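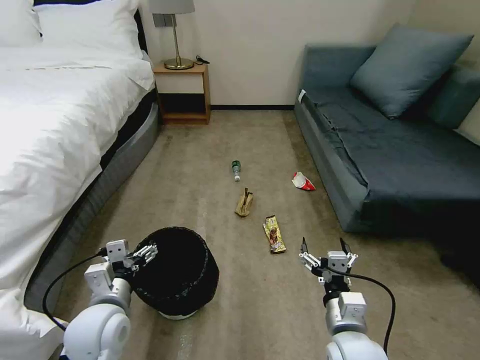

Lasetico bedside table, shown with the Susiteck upholstered bed base

Search products, brands, item no.

Lasetico Bedside Table, item 3624

Grutov calls this one "generous storage". It's one open cubby. There's no drawer, so your charger lives on top beside the lamp. The colour is a light honey brown, and the size suits a tight corner. We're not sold on the price, even with the 2-year warranty. Lamp, bed and sofa are extra.

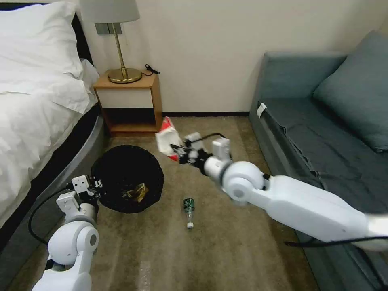 2 min read

The round black wastebasket is sold separately by Amoah. It's an open bin with no lid, and fine for wrappers. We'd skip the matching liners, sold in cartons of 1000.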